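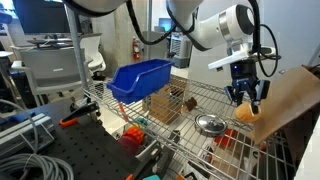 *Sendville, July 3, 2020*

# Who checks the checklist? Handling rules for shared robot cells

Miroslava Zinchenko and Tsion Bogale

Our brief was to take the Pundeo handling rules, which our department adopted last September, and say whether they make work in the cell safer and the results easier to compare. Our short answer is that a few of them do. Most of them produce paperwork.

## What the rules ask for

The rules have 30 clauses. They cover speed near people, cable routing, gripper status, what may be left within reach of an arm, and how a trial is written down. Each session ends with a signed sheet. By the time we started, the archive held 3,917 sheets, and 3,044 of them had every box ticked. We found that hard to believe. We have worked in the cell ourselves and we have never had a session where all 30 clauses even applied.

## Cables

Clause 7 says cables on a moving arm must be "suitably secured". It doesn't say what suitable means. The cable on our arm loops along its side and carries on down past the gripper, and the two of us marked the same set-up differently on the same afternoon. Miroslava failed it because a loop can catch on wire shelving. Tsion passed it because a wrist needs slack to turn. We still disagree – and a rule that allows both answers isn't doing much.

We would replace it with a test: move the arm slowly through its whole working range and note any contact between cable and shelf.

## Status lights

Clause 11 treats a light on the gripper as a safety sign. Our gripper has a small blue one. In our view a light tells you what the maker decided it should tell you, and the rules never say which colour means what. New students read blue as "safe to reach in". The manual should be quoted on the sheet, or the clause dropped.

## Clutter

Clause 14 wants the work area "free of items not needed for the task". For a shelf-picking task this makes little sense. A bin, a pot lid and a slatted box on a wire deck are either clutter or the whole point, depending on who is asked. Loose tools are another matter, and we would keep a strict rule for those.

## Writing down trials

The Trokau template, which the rules point to, has one box for "grasp successful". Holding an object and putting it down in the right place are two separate things, and a small bread-roll shape between two fingers only shows the first. We asked for 500 sheets to be marked again with two boxes. Habte, the lab's records office, turned this down as too much work, so we can't say how much the single box hides.

## What we would keep

- The speed limit when a person is inside the line. It is clear and it can be measured.
- The stop button check before power-up.
- The ban on changing gripper fingers with the arm live.

The other 27 clauses need a test, a number or a named person attached to them. Until then we wouldn't use the signed sheets as proof of anything. Our marked-up copy of the rules is in Appendix A, with Tsion's notes in pencil and Miroslava's in ink.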